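Journal > Work > Litska rollout

27 Jan 2018
by Leilani Nakamura

3 comments | 6 shares

Third draft of the house rules came in last night, 15 pages now, and I read the whole thing over coffee before going down to the second floor. Anderson Toledo wrote most of it. He is a careful man and I like him, but I have a feeling he wrote it at his desk. Rule one says the robot may not start a task until the area has been "restored to standard condition." I asked him what standard condition was. He said it would be in an appendix. There is no appendix.

What bothers me is how much of it was copied from the Gelbridge guidelines, which were written for a warehouse. Painted lanes, fences, a person with a key. We have a carpet and a plant. Marcelino thinks a borrowed rule is better than none, and maybe he's right, but a rule that can't be followed on an ordinary day gets ignored by April, and then people ignore the good ones too.

So I went and watched the trash bag task, which has a page and a half to itself. 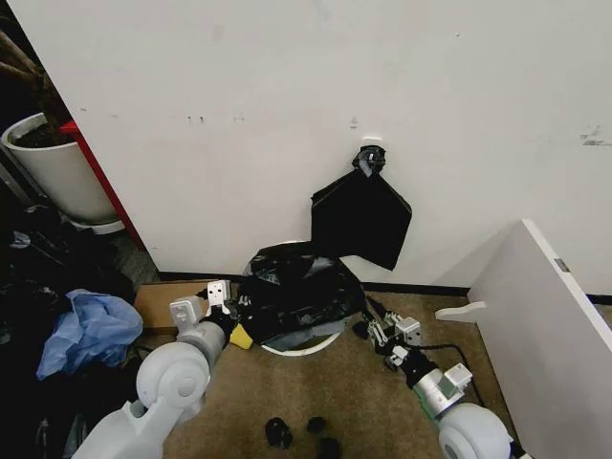 Both arms at the bin, left gripper on the bag.

Rule 9: "Floor within reach of the arms to be free of loose items." Well. There were three little black things on the carpet right in front of the bin, caps or rubber bits, I couldn't tell. Cardboard off to the left. A cable running down from the right gripper across the floor, and the draft doesn't mention cables at all. I would swap half of Rule 9 for one plain sentence about where the cable goes and who checks it.

Rule 11 says spare bags are to be stored "in a designated location." There was one hanging from a hook on the wall over the bin. Is that designated? Silvana says yes, Ronaldo says a hook is a hook. They went back and forth on this for 30 minutes and I wrote down none of it.

I did ask for one change and I mean to stick to it. The draft says the operator "should remain attentive." You can't check that. Put down where the person stands and what they have their hand on. Bondale does it that way on their site - one line, no adjectives - and I have never heard anybody there argue over what it means.

Anderson took it better than I expected. He wants my comments in writing, 350 words at most, and he wants the Bezerra people to see them before the next draft. I doubt they will read past the first paragraph, so the cable goes first.

Need to ask Silvana for the old checklist. Also buy stamps.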